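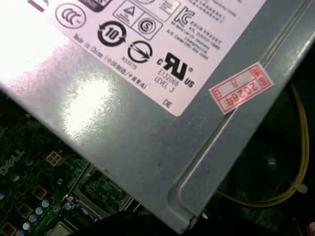

A Second Working Life for the Office Computer

When the town of Barkden replaced the computers in its public offices last March, the old machines were not sent away for scrap. They were sorted, cleaned and passed on to households and small clubs through a reuse program now in its third year. Similar programs have opened in Bekari and other towns in the region, and demand for their desktops has grown each season.

The case for reuse is largely a matter of materials. A great deal of the energy a desktop computer uses is spent before it is first switched on, in mining, refining and shipping. A machine retired after 4 years has often done only part of the work it was built to do. Writing letters, paying bills and attending an online class place modest demands on a computer, and an older model with a fresh drive will usually meet them.
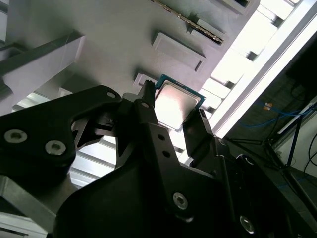
Department of Household Technology and Repair

Programs differ in what they accept. Barkden takes complete desktops only and declines any with swollen or leaking parts. Bekari also takes loose memory, processors and drives, which are tested and kept in stock for later repairs. Both erase all storage before a machine is offered to the public, and both provide the donor with a written record of the erasure.

Prices are set to cover costs. A desktop with a keyboard and screen is sold for about the price of a pair of good shoes, and residents who receive housing aid pay nothing. Each machine carries a warranty of 3 months. The Ghaffari Fund, which supports the Barkden program, has asked that a share of the stock be held for adult learners, and evening classes at the town library now draw on that reserve.

Supply remains uneven. Large offices tend to replace their equipment all at once, and storage rooms that stand half empty in winter may be full by early summer. The Teltar depot was opened to ease this pressure and holds surplus stock for 5 towns.

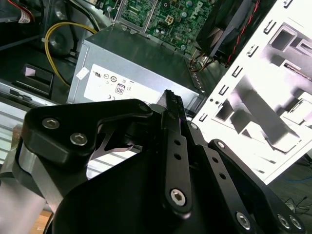

What Donors Should Know

Residents who wish to give a desktop are asked to copy any files they want to keep and to sign out of all accounts beforehand. Power cords should be included where possible. Printers and older tube monitors are not accepted at present and should be taken to the regular recycling center. The Barkden counter is open until 4 p.m., and large donations from businesses are received by appointment.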